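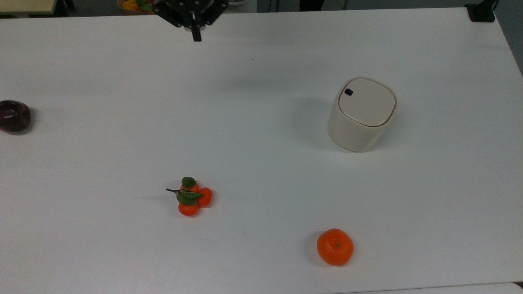

Orsolya Jakab would like me to stop using the word "tidy." She has used it four times herself before the coffee is poured, and it is in large type on the brochure, but she feels that in my mouth it sounds like an accusation.

"You say it as if it's a small thing," she says. "Tidying is one of the hardest jobs you can give an arm. Every table is different."

Jakab runs product for Plutura, which sells a service called Sidier. For $742 a month, the company will install an arm at your table, teach it a set of pick-up-and-put-away jobs using your own objects, and keep teaching it for as long as you pay. The arm stays Plutura's property. So does the software. What the customer owns at the end of a year, as far as I can tell from the contract, is the table.

"You own the outcome," says Jakab.

I ask what an outcome is. She says it's a job the arm can do when you ask. In the starter package there are three of them, and one is putting small things into a container with a lid. That sounds like the least you could ask of a machine at this price, and I tell her so.

"Then try it with one hand, while looking through a camera, and don't use anything you know about lids," she says.

She has a point about lids. A flip top on a small bin has a catch, and the catch has to be found and pressed without sending the bin across the table. Plutura counts opening the lid and putting the item in as a single job. I'd assumed they would be billed as two, and I was ready to be annoyed.

638 shares | 88 comments

The teaching is done by a person. A Plutura trainer comes to the customer's site and guides the arm through each job 200 times, moving the objects between rounds so that the software doesn't learn a single layout by heart. Mali Morris, who trained arms for Plutura before moving into customer support, calls those days "long and quiet."

"You move the orange a little. You turn the bin. You go again," she says. "People come and watch for ten minutes and then they go and find something else to do."

Does she believe the arm understands what an orange is?

"No. I don't think it has to."

I ask Jakab the same thing and get a longer answer, with the word "representation" in it. I prefer Morris's.

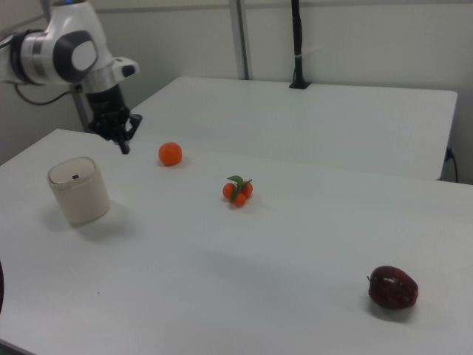
What counts as done

My trouble with Sidier starts with the way Plutura keeps score. The brochure says the arm "completes" its jobs. It doesn't say how fast, how often, or with what help. When I ask for a success rate I am given a very nice chart with no numbers up the side.

"We don't publish one because it would mislead people," Jakab says. "A rate on our objects tells you nothing about your objects."

That may be true. It is also what I would say if my rate were bad. I ask whether a customer can at least see the rate for their own table, and she says yes, in the dashboard, after the first month. By then the customer has paid for the first month.

"There's a setup period. It wouldn't be fair to judge it on day two."

Fair to whom? She laughs, and doesn't answer, and moves on to the objects.

These matter more than I expected. Plutura works with a mix of shapes because each one asks for something different. A single round orange is easy to see and easy to send rolling. A bunch with leaves has no obvious place to grab, and the leaves can hide the very part you want to hold. Dark, shiny skin throws a highlight that moves when the light does. Jakab is at her best on this subject. She stops selling and starts complaining, and for a while I like the product a good deal more.

"Leaves are awful," she says. "I would ban leaves. You take hold of a leaf and you think you have the fruit."

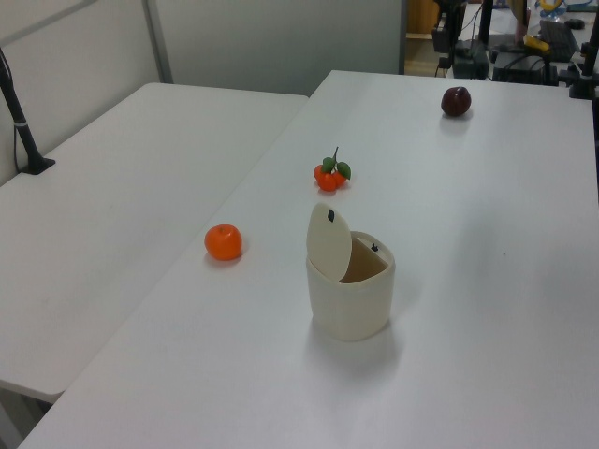 Lid up: the bin with a lone orange, a leafy bunch and a dark red fruit.

The view from a customer

Tracey Lockwood signed up for Sidier in December. She manages a packing and returns room for a small housewares seller called Pevinen, and she had a dull job she was keen to hand over: sorting loose samples back into lidded tubs.

Her verdict is mixed, and she gives it without much heat. "It does the job when the tubs are where they should be and the samples aren't touching," she says. "When they're touching, it has a think. Sometimes it has a very long think."

She has kept the subscription. I ask why, and she says the trainer was good, the support line picks up, and taking it out would mean another meeting. The last of these seems to me the strongest argument for any monthly service ever sold.

Did it save her a member of staff? "No. It saved somebody an hour on a good day. On a bad day she stands there and watches it, so I suppose it cost us an hour."

I read this out to Jakab, who winces and then asks what kind of tubs they are.

The rival offer, for anyone comparing, comes from Mrema, which sells the arm outright and leaves the teaching to you. Su-bin Kong bought one for a college workshop and has used both. She thinks Sidier is better taught and Mrema is better value, and that most buyers need neither.

"Ask what happens when you change the objects," Kong says. "With Mrema you do it all again yourself. With Plutura you book a visit. Find out how long you wait for the visit."

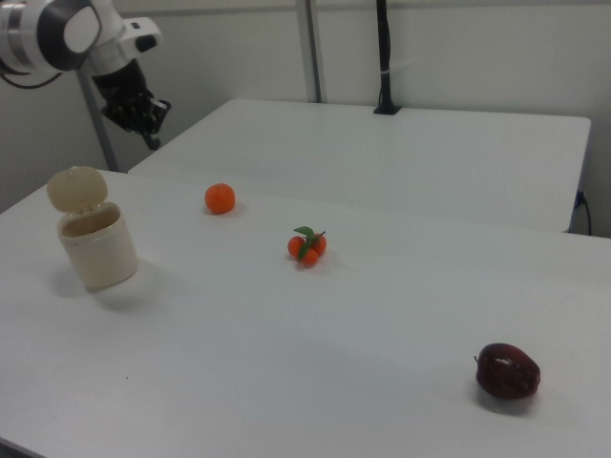 I did find out. The wait is up to three weeks, and the first two visits in a year are included. After that they are charged at a day rate that Jakab promised to send me and that had not arrived when I finished writing this. A shop that changes its stock with the seasons would go through its two free visits by summer.

"We're working on letting customers teach it themselves," says Jakab. When? "Soon." I ask if soon is in the contract. It is not.

I put one last question to her, about who this is for. She says labs, packing rooms, kitchens one day. I say I have a kitchen, with fruit in it and a bin with a lid, and I have never once wanted to pay $742 a month to bring them together.

"You're not the customer yet," she says.

She has asked me to come back in a year. I've said I will, provided I can bring my own tub.

Words by Léonie Bodin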